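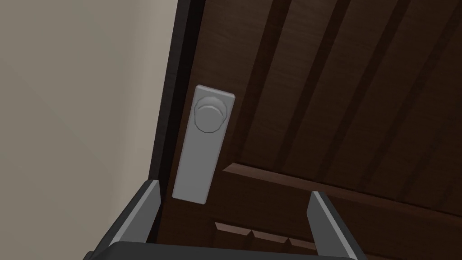

Figure 1. Door with round knob in the simulator, open gripper below.

We gathered examples of door opening for Pidia, the learning program used in our Falwood course project. All of them came from simulation. One person steered the robot while the other kept the log.

We recorded 14 runs on 2 evenings in December. A run was saved with the camera views and the arm positions – nothing else went into the training set. 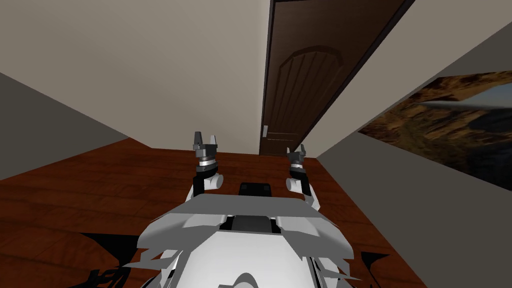
Both arms were recorded even when only one was needed, so every file had the same layout. We threw out 3 runs where the log and the video did not line up. 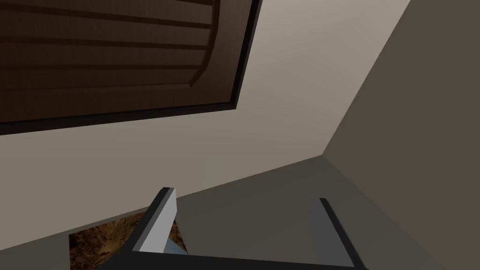 Why keep runs where the door stayed shut?
We labeled them as failures and stored them in a separate folder, so Pidia could be tested on telling good runs from bad ones.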